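Stacking two cubes in simulation: writing the pick-and-place state machine

I keep getting asked how I set up the stacking task in Jaltero (my little sim wrapper), so I finally wrote the whole thing down. Red cube goes on green cube. You'll need the sim running already, with the arm loaded and the two cubes spawned on the table.

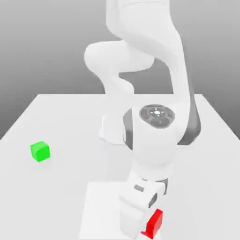 Step 1: Get your states on paper first

Please don't start typing yet! I did that the first time and ended up with a giant pile of nested ifs that I couldn't debug. My list looks like this:

HOVER_PICK
DESCEND_PICK
CLOSE
LIFT
HOVER_PLACE
DESCEND_PLACE
OPEN
RETREAT

Every state gets a target pose for the hand, a gripper command, and a test for when it's done. If you can't say in one line when a state is finished, split it up.

Step 2: Read the cube poses once per episode

The sim will happily hand you perfect poses on every tick, and it's tempting to use them (I did, for weeks). The trouble starts when you close the gripper on the red cube. The cube shifts a hair, your target shifts with it, the hand chases the target, and now you've got a slow drift that looks like a controller bug. So grab both poses at reset and store them:

red_pose = sim.get_pose("cube_red")
green_pose = sim.get_pose("cube_green")

I read the green one again right at the start of HOVER_PLACE in case the arm bumped it on the way over, and then I leave it alone.

Step 3: Run the control loop at a fixed rate

I run mine at 20 Hz, with the physics ticking faster underneath. Each pass does the same four things: check the state's done test, move to the next state if it passed, compute the hand target, send it to the IK solver. Keep the solver call in exactly one place. Mine used to live inside every state and I fixed the same sign error over and over.

Oh, and seed the solver with the current joint angles. If you seed it with the home position you'll sometimes get an elbow flip halfway through a lift, and the cube goes flying across the table.

Step 4: Make the grasp test a real test

My first version of CLOSE just waited half a second and moved on. It works until it doesn't, and then the arm carries nothing over to the green cube and sets it down very carefully. Check two things instead: the finger gap has stopped changing, and it stopped wider than fully closed. Fingers all the way shut means you missed, so go back to HOVER_PICK. I allow 2 retries and then end the episode as a failure.

Step 5: Place a little high

Your target height for the red cube's center is the green cube's center plus one cube edge (same size cubes, flat on the table). Add a few millimeters to that. If you aim for the exact height, the contact solver starts pushing back before you've let go, and the bottom cube squirts out sideways. A tiny drop is fine. Open slowly, wait for the cube to settle, then go straight up for RETREAT before you move in any other direction.

Step 6: Log everything, then run it a lot

I write one row per tick with the state name, the hand target, the hand pose and the finger gap. Plotting target against actual, with the background colored by state, has found more bugs for me than any amount of staring at the viewer.

Then leave it going overnight with random cube positions. My last batch was 3,969 episodes and 27 of them failed. Most of those were spawns with the cubes so close together that the open fingers hit the green one on the way down. I still need to add a check that rotates the grasp by 90 degrees when that happens, so if you get to it before me, send me a patch!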